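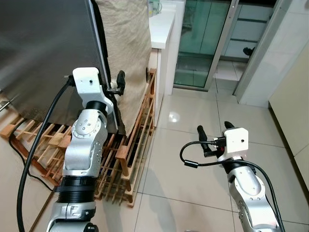
Flellstead Kitchen: Frequently Asked Questions

Questions from people staying in the flat, collected over the years and answered by whoever was nearest the keyboard. If yours isn't covered, write to Kerstin Strand, who looks after bookings and has heard it before.

Why is there an appliance on a wooden rack?
Because the counter is for chopping, and we got tired of chopping on eleven inches of it. The stainless steel one moved down to the slatted rack and has been there since May. Guests adapt within a day. Knees take longer.

Is the rack strong enough?
Yes. It's held everything we've asked of it, including a winter's worth of squash. Please don't test this further by sitting on it. We had a guest who did, and we now own a second rack.

Where did you get it?
From Bråten, a small workshop run by Torbjørn Blomqvist, who makes plant stands and is faintly hurt by what people put on them. He'll build to your measurements if you send them in writing. Allow 21 days, and don't telephone to ask how it's going.

Can I paint mine white to match the counter?
You can. We tried it on a spare piece and spent a weekend getting paint into corners we hadn't known were there. The pale wood looks fine next to white, and you can have your weekend back.

How do I clean between the slats?
Crumbs fall through, so start with the floor tiles underneath and then wonder why you started there. The correct order is slats first with a dry paintbrush, then a damp cloth, then the floor. Go easy on the water. Dry the wood with a towel afterward.

And the stainless steel?
Soft cloth, warm water, a drop of dish soap, wipe along the grain. Unplug it first. No scouring pads, please. Fingerprints will be back by breakfast and we've made our peace with them.

What should I do about the cord?
Keep it out of the walkway and don't pinch it under a rack leg. If you pull the rack out to sweep, look at where the cord is before you push it back. Sølve Vik didn't, and we heard about it from the far end of the hall.

What's the beige fabric for?
It covers things we'd prefer not to look at while eating. It's woven and it wrinkles, and ironing it buys you an afternoon. Wash cool, hang it back up damp, and let gravity do the work. Please keep it clear of anything hot.

Can I move things back up to the counter during my stay?
We'd rather you didn't. Steel is heavier than it looks, and so is the apology to the tiles. If bending down is a problem for you, tell Kerstin before you arrive and Tài Tạ will rearrange the kitchen for you - no charge, some sighing.

Is there a knob missing?
Check under the rack. If it isn't there, check the cutlery drawer, where someone will have put it for safekeeping. Spares are in the jar marked Grita, along with 6 keys that open nothing.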